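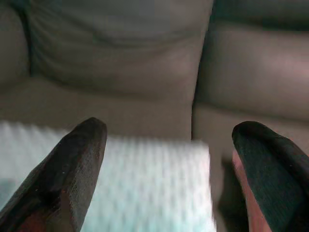 4 min read • Thread by Manaia Tautahi

OK, thread time. I've spent my whole fall teaching a two-armed robot to deal with soft stuff on a couch, by remote control, and I have so many feelings about it. Pull up a chair!

The short version of my job at Kerslake: I hold a pair of controllers, the robot's arms copy what my hands do, and everything gets recorded. Camera views, joint positions, how far each gripper is open. One recording is one demo. Then a model trains on the demos and tries the job by itself.

The current job is cloth and pillows on a sofa. Pick up, spread out, square up, let go. You'd do it while talking on the phone. I needed most of October to get good at it through a robot, and I love it more than any job I've ever had.

First thing I learned: your hands know things you've never put into words. When you grab a cloth by its corner you slide your fingertips along the edge until you feel the corner. I can't feel anything through these controllers. So I had to learn to see a corner instead, and wow, corners are sneaky.

Bumpy minky-type fabric is my favorite thing to practice on. The dots catch the light, so you can tell when it's bunching up. A plain flat bedsheet gives you so much less to look at.

Wrist cameras, though!! I used to drive only from the head view because it feels natural, like you're standing there. Then Trudy Gilchrist (she trained me, she is ridiculously good) turned my head view off for an afternoon and made me work from the wrists alone. I was furious and then I was better.

From up high you see the plan. From the wrist you see whether the cloth is between the fingers or just next to them. Those two things look exactly the same from above, and I have closed a gripper on nothing so many times.

Fast moves smear in the wrist view. If I whip the arm over, the dots on the fabric turn into streaks and I've lost my landmark right when I want it. So now I come in quick, slow way down for the last bit, and only then close. The model learns that rhythm too, which still delights me.

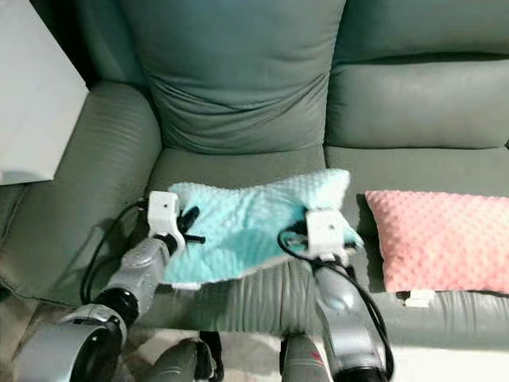

Two hands is where it gets really fun. With one arm you're basically dragging. With two you can pull a cloth tight between the corners, and a tight cloth behaves itself. Slack is the enemy. Well, slack and my own impatience.

The trick that finally clicked for me: pick a boss hand. One side holds and stays put, the other side does the adjusting. When I move both together I end up chasing one with the other and the whole thing creeps across the cushion.

Also, lift before you pull! If the cloth is lying flat on leather or anything grippy and you tug it sideways, it rucks up in the middle and now you have a hill. Up a little, out, then down. I say it under my breath. Up, out, down. My partner says I've started saying it while making the bed.

People ask why I don't just grab the robot's arms and move them. Sometimes I do! That's hand guiding, and for things like opening a drawer it's lovely. You feel the weight and the resistance directly. But then your own body is standing in the camera view, and for two arms and a floppy cloth you'd need more elbows than I own.

Remote control keeps me out of the picture, and it keeps me honest (sorry, but it does). If I can't see it in the robot's cameras, I can't use it. Early on I kept peeking over at the real couch, and Trudy put up a curtain. Rude. Effective.

Our setup, since someone always asks: Fliseo controllers, Skileck for recording and labeling. Skileck lets me tag a demo the second it ends, while I still remember which bit was ugly. I tag a lot of ugly bits.

And we keep plenty of those! A demo where I miss the corner, back off and grab it again shows the model how to get out of trouble. A model trained only on perfect runs has never seen a missed corner, so the first time it misses one it carries on as if it's holding something. Painful to watch, like miming.

What we do throw out: anything where I hesitate in mid-air for ages because I'm thinking. The robot will faithfully learn to hover. I have seen my own thinking pause come back at me from a machine and it was deeply humbling.

Numbers for the numbers people. My first batch was 200 demos and the model mostly learned to poke the couch. At 700 it could find a corner and lift it. We hit 800 this week, with more starting positions mixed in, and I watched it miss, open up, shift over and try again with my hands in my lap!! I yelled. Trudy came running.

It still gets confused when a pillow sits right up against the cloth. So that's my next stretch: different pillows, closer, farther, on top of the cloth, tag hanging out, tag tucked under.

If you want to try this kind of work, start with something soft. A dropped cloth doesn't break, you can reset in seconds, and you'll learn your camera views faster than with any block-stacking drill.

Dukivley is running an open practice day on 1st December and I'll be there helping people get their first corner. Come say hi, bring the scruffiest blanket you own. Replies are open, ask me anything about grippers, I've got all evening and a big pot of tea.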